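Stataneck releases Faltness 4, revised test method and grading scale for quilted household textiles

Method replaces single-wash shrinkage figure with panel-by-panel distortion grade; applications from manufacturers open in June

BRORKVILLE, Ont. – Stataneck Textile Testing Inc. has released Faltness 4, the fourth edition of its laundering and distortion method for quilted household textiles. The method covers cushion covers, coverlets, quilted throws, placemats and padded seat pads made from two or more face fabrics joined by seaming. It is available to clients of the company's Brorkville laboratory and, from June, to clients of its Sanna laboratory.

The revision changes how dimensional change is reported. Under the third edition, a finished article was measured along its length and width before and after laundering, and the result was given as one percentage in each direction. Faltness 4 requires each panel to be measured separately, and adds a grade for the seam between adjoining panels. Articles made from a single face fabric may still be tested under the third edition, which remains in force for that purpose.

"An overall figure can look acceptable when one panel has drawn in and its neighbour has not," said Marisa Longo, technical director at Stataneck. "The customer sees a ripple at the seam. The old report had no place to record it, so we were adding it in the remarks field, and two technicians would word the same defect differently."

Background to the revision

Work on the fourth edition began after a review of the laboratory's own records. The review took in 646 quilted articles submitted by furnishing makers and importers. Of those, 195 had passed the dimensional requirement in their purchase specification but carried a written remark about puckering, seam ripple or skew. The remarks could not be compared with one another, as no common scale had been used.

Articles combining a woven yarn-dyed fabric with a printed fabric made up the largest group with remarks. Differences in finishing between the two fabrics are the likely cause in most cases, although the records did not include enough information on mill finishing to confirm this. Contrast piping was the second most frequent feature noted. Where piping cord had not been pre-shrunk, the edge shortened and the face of the article bowed outward. 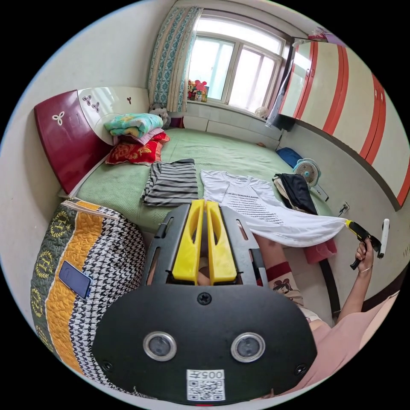

Quilted cushion with patterned panels and white piping along its top edge.

Summary of technical changes

Conditioning. Specimens are conditioned flat, unfilled where the cover is removable, until two consecutive weighings agree within the tolerance given in the method. The previous edition allowed conditioning on a hanger. Hanging has been withdrawn for all quilted articles, including those under the minimum weight.

Marking. Reference points are applied to each panel with a stitched thread mark in place of a marking pen. Points are set inward from every seam by a fixed distance so that seam take-up does not influence the panel reading. Panels too narrow to hold a full set of points are marked on the long axis only and reported as such.

Laundering. The number of cycles has been raised, and measurements are taken after the first and the last. Load composition is now specified by fibre type. The makeweight fabric may not be substituted without a note on the report. Line drying, flat drying and tumble drying are treated as three separate procedures, and a result from one may not be quoted in support of another.

Seam grade. Each seam between unlike fabrics is assessed under raking light against a set of reference panels supplied by Stataneck. Two assessors work independently. When they differ by more than one grade, a third assessment is made and the median is reported. Quilting lines that cross a seam are graded with the seam. Quilting lines wholly inside a panel are graded under a separate heading.

Fill. Articles with fixed fill are tested complete. Migration of the fill is recorded by palpation along a grid, with lumps and voids mapped on the report diagram. No pass or fail value has been assigned to fill migration in this edition.

Colour. Staining between adjoining panels is rated on the same specimen after the final cycle, with the dark and light fabrics identified by panel letter. This does not replace a separate wash fastness test on the unsewn cloth, and clients whose specifications call for one will still need to submit yardage.

Interlaboratory trial

A trial was run between the Brorkville and Sanna laboratories before release. Each site received matched sets cut and sewn from the same rolls, and each used its own washers and dryers. Panel measurements agreed within the stated repeatability for all woven cotton and cotton-blend sets. Agreement was poorer for sets containing brushed knit panels, and these have been placed outside the scope pending further work.

Assessor training accounted for much of the improvement in seam grading. In the first round, 23 seams needed a third assessment. The reference panels were then re-photographed at a fixed lighting angle and the assessor instructions rewritten, and a second round was completed using new specimens.

"Grading by eye will always have some spread in it," said Manuela Fontana, who manages the Sanna laboratory. "We can fix the lamp height, the table surface and the viewing distance. Those are all in the method now, with drawings. Before this, the lamp was wherever the last person had left it."

Submitting articles for test

Manufacturers should supply finished articles in the form offered for sale, with the care label attached. For removable covers, the insert should be sent with the cover. A construction sheet is required and must list the fibre content of each face fabric, the backing, the batting, the piping cord if any, and the quilting thread. Submissions without a construction sheet will be held at reception and the client notified.

Offcuts and unsewn fabric are not accepted for Faltness 4. Prototypes may be submitted, but the report will be marked as a development report and cannot be cited on packaging or in retail listings.

Reports issued under the third edition remain valid for the period stated on their cover page. Stataneck will not convert existing results, as the panel readings needed for the new grade were not taken at the time of test. Clients who want a seam grade on a current product will need to submit fresh articles.

Turnaround for air-dried procedures will be longer than for tumble-dried procedures. The laboratory will confirm a completion date once the construction sheet has been checked. Samples delivered to Brorkville after the Friday noon cut-off are logged on the next working day.

Copies of the method, the blank construction sheet and the specimen marking template can be requested from the client services desk at either laboratory. Reference panels are sold as a numbered set and should be stored flat, in the dark, in the sleeve provided.

About Stataneck

Stataneck Textile Testing Inc. provides physical, dimensional and colour fastness testing of household textiles to manufacturers, importers and retailers. The company operates laboratories in Brorkville and Sanna.

Media and technical enquiries

Marisa Longo, Technical Director, Brorkville laboratory
Manuela Fontana, Laboratory Manager, Sanna laboratory

- 30 -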